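Utau Household Chores Survey, data card

Version 2, November 23, 2021
Maintained by Jacinto Cuautle

What it is

A table of 384 survey answers on how long people say they spend tidying, cooking and washing up. Note the word "say." We doubt most of these times, and so should you. A person who claims 2 minutes to clear a dinner table is guessing or bragging.

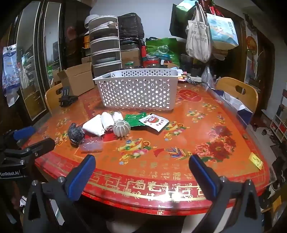
Of the 384 answers, 72 came in on paper and were typed up by Damián Manríquez in September. The rest used the Rirketti web form, which rounded every time to the nearest five minutes until we caught it – the early rows were never fixed.

Fields

id, town, household_size, chore, minutes, source

Known problems

184 rows have no household size. Cortés is badly overcounted. "Chore" was free text, so "kitchen" may mean dishes, floors or both.

Use

Fine for teaching and for testing cleanup scripts. We would not quote an average from it. The Bididetti summary did, and we asked them to take it down.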